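Kitchen Help > Small Appliances > Microwaves > Cleaning and Odors

Burnt popcorn smell won't leave the microwave

Yolanda Fitzsimmons

My son burned a bag of popcorn in April and the microwave still smells. I have wiped the inside with dish soap and left the door open overnight. Coffee I reheat in it tastes a little like smoke. It is a Kondley countertop model, bought used, no manual. Is there something stronger I can use that is safe around food? I would like to keep it if I can.

Pornthip Limsakul

Dish soap gets the grease but it doesn't do much for smoke. Try steam with vinegar first.

Put a cup of water and two tablespoons of white vinegar in a microwave-safe bowl. Drop in a wooden spoon or a toothpick so the water doesn't boil over all at once when you move it. Run it on high for 3 minutes, then keep the door shut for another ten. Take the bowl out with a mitt and wipe everything: ceiling, walls, floor, and the inside of the door. Wash the glass tray and the roller ring in the sink. People forget the ring.
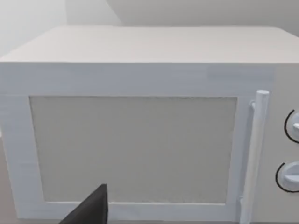
Countertop microwave, front and top.

Wipe the door edges too, and the strip on the oven that the door closes against. Smoke film collects there. Use a damp cloth, not a soaked one. If yours has vent slots, wipe over them and don't spray anything into them.

When it is dry, leave an open box of baking soda inside overnight. Take it out before you cook. You may have to do the whole thing up to 40 times if you are as stubborn as my sister, but for me it took two rounds.

Paloma Okafor

just get a new one, they're cheap

Imani Hutchins

I agree with Pornthip on the vinegar. If it still smells after a few tries, look at the waveguide cover, the small flat panel on the inside wall. It is often mica. Ours had soaked up the smoke and no amount of wiping helped. Unplug the oven before you touch it. I ordered a replacement sheet from Trarkex and cut it to size with scissors, but check that yours is meant to be removed by the owner. Don't run the oven with the cover missing.

Dry coffee grounds in a saucer worked better for us than baking soda. Leave them in overnight with the microwave off.

Contact us | Copyright Kitchen Help | Back to top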